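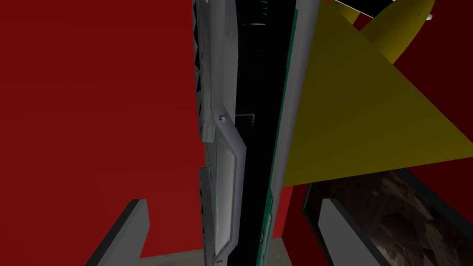

Review: The Brikell Community Listening Kit

Home | Reviews | Field Notes | Training | Contact

June – by Noemí Nava

14 shares | 3 comments

Brikell is a boxed kit for planning and running listening groups around a local radio program. It is published by Pornstead and sells for $245, with shipping on top. Our office in Cuevas bought one for the Plasar project, which supports small stations that broadcast on health, farming and school matters. We have used it with four stations over one growing season, and I have been asked enough times whether it is worth the money that I am writing it up.

What you get

The box holds a facilitator handbook, a deck of discussion cards, a fold-out wall chart, a pad of feedback forms and a download code for the templates. The handbook is spiral bound and lies flat on a table. The cards are thick and have held up well, apart from two that got coffee on them in the first week. The box itself is the weak part. Ours split along one side and is now held together with packing tape.

The handbook is arranged in 7 units. They run from finding out who listens, through forming a group and agreeing on topics, to taking what people said back to the producers. Each unit has a short introduction, a session plan and a page for notes. The plans are written for two-hour meetings. Most of our groups could spare an hour, so we split the longer ones in half.

What works

Unit 2 is the best thing in the kit. It asks the station staff to write down who they think is listening, then go out and ask, then compare the two lists. At one station the producers had planned the whole farming hour for men with land. The people tuned in at that time were mainly women doing piecework at home with the radio on, and a good share of them had no land at all. The program moved to an earlier slot and the topics changed. We have run listener surveys for years and they never got that result, mostly because the reports went to us and the producers never read them.

The discussion cards are also good. Each has one question in large type and a follow-up on the back. People who don't read much can have the card read out and still hold it while they talk, and that helps in keeping turns. My colleague Chia-hao Ko translated the deck over a couple of evenings and printed it on plain card stock. The license allows this for non-commercial use, as long as Pornstead is credited.

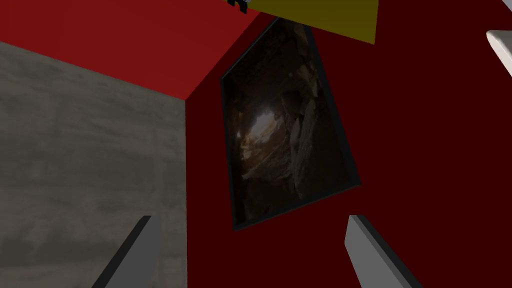 The wall chart is where a group tracks its questions from one meeting to the next, and I have mixed feelings about it. It has a column for what was asked, a column for who at the station took it on, and a column for what came back. As a way of keeping a station honest, it is simple and it does the job. The trouble is its size. Opened out, it needs a large wall like the grey one in the picture, and most of our groups meet on a porch or under a tree. One group folds it in thirds and fills in a section at a time. Another copied the columns into a school notebook and left the chart at the station, where the staff see it every morning. I would do the same next time.

What doesn't

The feedback forms are too long. There are 3 pages for the facilitator to fill in after every meeting, and the last page repeats half of the first. By the fourth meeting our facilitators were leaving it blank. We cut the form to one side of one sheet and the answers got better.

The unit on phone-in and text messages feels older than the rest. It assumes people will pay to send a text to the station. In our area they send voice notes, and a station can have a full inbox before the program ends. The handbook has nothing on sorting voice notes, storing them, or asking permission before playing one on air. We wrote our own page on consent and put it in the back.

I also wanted more on disagreement. The session plans assume that a group will talk its way to a shared list of topics. Ours did not always, and a new facilitator would need more help than the half page given.

Cost and support

For an organization working with several stations, $245 is fair. For a single volunteer station it is a lot. The templates are sold separately at a lower price, and with those and a borrowed handbook you could run most of the units. I wrote to Pornstead twice. They answered the question about translation quickly and have not yet answered the one about replacement boxes.

Would I buy it again

Yes, one copy for an office to share. Start with Unit 2, shorten the forms before anyone sees them, and plan on a full day to train facilitators. We tried it in a morning and had to go back to two of the stations.

3 comments | Share | Print

Previous | Next | Back to Reviews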